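4.2 Cost of fingers and spares

The Radent quote put a pair of replacement fingers at 320 euros, which looks small beside the arm. We doubt that it stays small. Flimano's own plan allowed for 3 pairs a year, a figure carried over from a supplier's brochure and never checked against use.
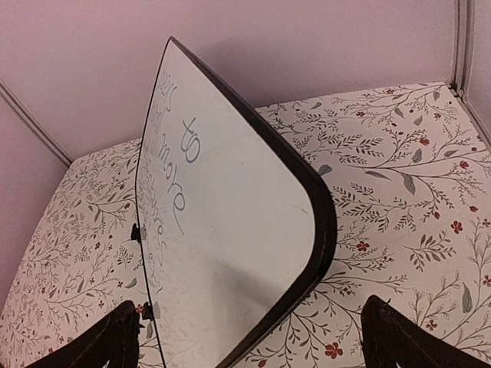

Figure 3. Small whiteboard held at its lower edge between the two gripper fingers.

Thin, flat items of this sort are where we would expect a cheap finger to fall short, and the budget says nothing about them. Oláh's costing model, which we used as a starting point, treats all items alike. With our own prices put in, it gives a yearly upkeep of 1,472 euros — a neat sum that leaves out staff time altogether. We would set aside 3,000 euros for the first year and look again in October, before any order for a second arm is signed.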